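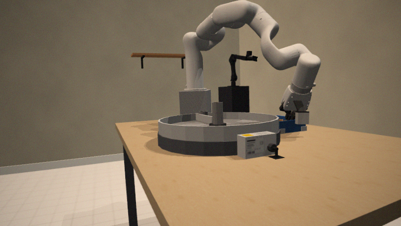
Can the Dundholm kettle descaler go in a coffee machine too?
Any machine with a removable water tank is fine – pod machines included. Leave it out of anything with aluminium parts.

Dundholm Descaler, 4 sachets

Citric acid powder. No scent, no dye. Made for us by Chauke, same recipe as before, new box.

How to use
Fill kettle halfway. Boil, switch off, unplug.
Tip in one sachet slowly – it fizzes.
Leave 30 minutes. Longer if the scale is thick.
Pour away, rinse 3 times, boil once with fresh water and chuck that too.

Very hard water? Do it monthly. Otherwise every season is plenty. Dont mix with bleach or any other cleaner. Keep off marble and limestone worktops, it will mark them. 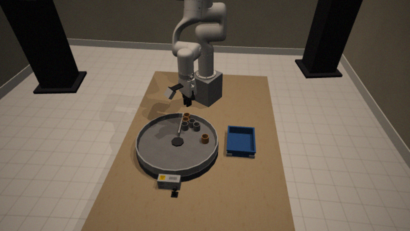 Delivery and returns
Sent from Clultholm, orders in by noon go same day. Unopened boxes can come back, opened ones cant, sorry.
The bigger Jonov tub is out of stock untill March. Ask Dayana Gallegos if you want to go on the list.
Trade orders – Sipho Swanepoel, same email as the shop.

Storage
Keep dry and away from children. Sachets go hard if damp, still work, just break them up first.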